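Looking after a white work table

Updated 16th June

A matte white top shows everything. Ours gets used for homework, sewing, repairs and the odd batch of seedlings, and after a few years it still looks decent. Most of that comes down to wiping it often and not scrubbing it.

Everyday cleaning

Use a soft cloth wrung out in warm water with a drop of dish soap. Go over it again with plain water, then dry it. Soap left behind dries to a film, and on a matte finish the film shows as gray streaks when the light comes from the side. Skip furniture polish. It leaves shiny patches that are harder to get off than the dirt was.

Colored things left standing on a white top for weeks can leave a tint, painted blocks and cheap rubber feet especially. Move them now and then and wipe underneath. 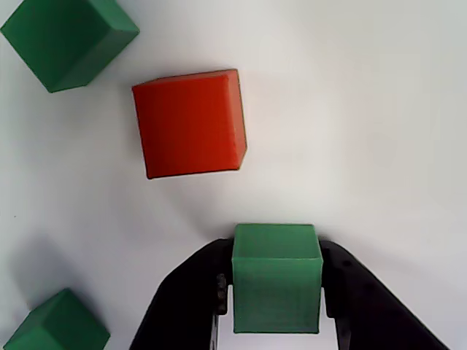 Marks and stains

Pencil: a white eraser, used lightly.

Ballpoint: rubbing alcohol on a cotton ball. Dab, wait a minute, dab again. Test a corner first.

Tea and coffee: baking soda mixed with water to a thin paste. Leave it on for 13 minutes or so and wipe it off without rubbing.

Glue: let it harden, then lift it with an old plastic card. A metal scraper will leave a line you can't remove.

Melamine sponges do work, but they are a fine abrasive. Use one in the same place too often and you get a glossy spot.

Covering the table

For messy or heavy jobs I put a cloth down. A waffle weave or other textured cotton grips better than a smooth tablecloth, and small screws don't roll as far on it. Buy it 2 inches longer than you need on each side – cotton shrinks.

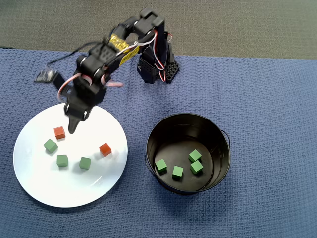
Wash a new cloth by itself the first couple of times. Blues and reds can bleed, and a damp one left on a white top overnight may print its color onto it. If it still loses dye after 2 washes, keep it for the garage.

After painting or oiling a tabletop, wait at least 24 hours before covering it, and longer in humid weather. Shake the cloth outside before it goes in the wash. Wire clippings and sawdust end up in the machine filter otherwise, and sooner or later in somebody's socks.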